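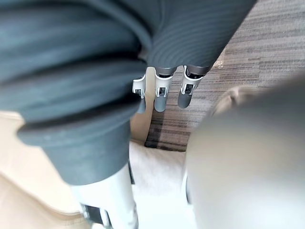
Jan 10, 2025

Boyang Zou has the proofs of the next Keltbridge paper spread over two desks when we sit down to talk. The front page is about a water main. Page four is mostly school lunches.

"People read the lunches," he says. "If we get a Tuesday wrong, the phone rings."

Zou started the paper ten years ago, after the old weekly closed and its owners moved the few remaining pages into a regional edition put together in Cikton. He had been selling ads for them. He had never edited anything longer than a car dealer's flyer.

"I kept hearing the same complaint from the people I sold to. They didn't want to be in a Cikton paper. Cikton is an hour away. A hardware store here doesn't need customers an hour away."

The first issue had eight pages and he wrote most of it himself. He describes it now as pretty bad. One obituary ran under the wrong name, and he drove to the family's house that evening to apologize. They gave him coffee and corrected two other things in it. Since then every obituary goes back to the family before it is printed, and he says he has not made an exception.

The print run today is 3,000 copies, which go out by mail and through racks at the grocery store, the library and the clinic. A plant in Gramanville does the printing. Zou used to pick up the bundles in his own car. He now pays a driver, and he calls that the best money the business spends.

I asked what pays for it all. Ads cover most of the cost, he said, and the rest comes from subscriptions and legal notices. His steadiest advertiser is Trịnh, a noodle restaurant on the main street that has taken the same corner of page two since the second issue.

"They have never changed the ad. I offered to redesign it for free. They said people know where to look."

He would not give me a profit figure, but he did say the paper lost money in its first two years and that he made up the difference by painting houses. In a normal year now it pays him and one part-time reporter.

Most of our talk was about meetings. Zou goes to the town council, the school board and the sewer district, and sits through them to the end. He thinks that is the main thing a small paper is for, although he admits the stories are not the ones people mention to him at the store.

"The sewer district raised its rates and there were three people in the room, counting me. We ran the numbers on the front page. The next meeting they had to bring in 40 chairs."

Did the rates come down? "No. But they explained them, and they put the budget where you could read it."

Running a paper in a town this size means writing about people he knows. He has lost friends over stories and got some of them back. A council member stopped speaking to him for most of a year, then called with a tip. Zou says he tries to phone anyone who will look bad in print before the paper comes out, so they hear it from him.

He has a website but puts little work into it. Stories go up the day after the paper arrives in mailboxes. Younger readers have asked for an email version, and he plans to try one in February, starting with the meeting reports and the high school scores.

"I'm not against it. I just have to find the evening to set it up."

At four o'clock the reporter came in with a correction to the basketball schedule, and Zou went back to page six.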